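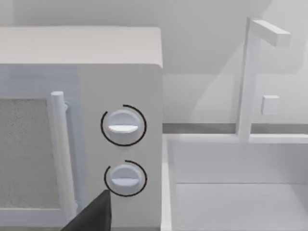 About us

Flenby Kitchen School is a small cooking school in Skirville, on the first floor of the old Rutano building. We teach adults who want to cook normal food at home, on normal evenings, with the equipment they already have.

My name is Nurhan Baysal and I started the school after many years of working in hotel kitchens. In a hotel you have eight burners, a big cold room and somebody who washes the pots. When I came home after my shift I had one small cooker and I was too tired to use it. I began to write down the dishes which I really made for myself on those nights, and this notebook became our first course. We still use it, with corrections.

What we teach

Our main course is called Weekday Cooking. It runs for eight evenings, always on Monday, and each evening has one subject: rice, eggs, lentils, a whole chicken, vegetables in the oven, soup, leftovers, and bread without a machine. You cook, you eat together at the long table, and you take the rest home, so please bring a box with a good lid.

We also have a shorter course of four evenings for people who live alone. It was asked for by our students and it is now the one that fills first. Much of it is about buying: how to use half a cabbage on Tuesday and the other half before it becomes sad. There is one full evening for the microwave, because many people use it only for warming coffee, and it can steam fish and cook potatoes very well.

In May we hold an open kitchen. You do not need to book for this. You come, you taste, you ask your questions.

How a class works

We take small groups. Everybody has their own place at the worktop, a board, a knife and a printed recipe. I show each step one time slowly, and then you do it while my colleagues and I walk between you. If you have never held a knife properly, you are welcome. If you already cook well, you are also welcome – but you will be asked to chop onions like the others.

We can change recipes for most allergies. Please write to us before the first evening and not on the same day, as the shopping is done in the morning. Most of our vegetables come from the Bainbridge market, and for this reason the menu is sometimes different from what the programme says.

Prices and places

An evening costs 125 for two people who book together, with all ingredients included. Single places are listed on the courses page. If you must cancel, you can send a friend in your place or move to a later course when there is room.

Finding us

The entrance is from the yard, next to the bicycle shop. Ring the bell marked Flenby and come up the stairs. There is a lift, but you have to ask for the key, so please telephone before (extension 3104). Parking in the yard is possible after six o'clock.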